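praddale-kitchen
Simulated kitchen episodes for a two-finger gripper, made in a shared workshop

Read this before you download

We built this set because Kjell Strand was convinced that practice in simulation would save our home-built arm from a lot of broken crockery. I was not convinced, and after a winter of it I'm still not. The data is fine for what it is. Please don't treat it as proof that anything works in your kitchen.

What you get

400 episodes, 262 of them marked as successes. The rest are kept in the failed folder, and I would start there. Each episode has rendered views, joint positions and a one-line task note. Geeta Singhal wrote the notes and checked them twice. The success flag comes from a script — it only asks whether the target ended up inside a zone, so an object that got there by being shoved counts the same as one that was carried.

Known problems

Friction is one value for everything. We never measured it.
Episodes stop at 1000 steps, even if the gripper is still holding something.
Lighting barely changes between episodes.
The surfaces are much too showy. Black marble with white veins over strongly grained cabinets looks nothing like the bench at Praddale, and a policy may well learn the veins.
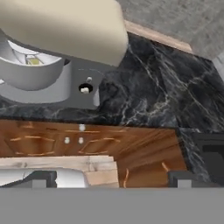 Torbjørn Grønli thinks swapping textures at random would fix the last point. Maybe. He tried 10 runs in January and the results went both ways, so the option is in the config but turned off.

Real arm

Nothing here has been tested properly on hardware. If you try it, cap the speed first and keep a hand near the stop button.

Use and contact

Free for hobby and class use. Send corrections to Sigrún Hviid, who looks after the files. Reports with a failed episode attached get read first.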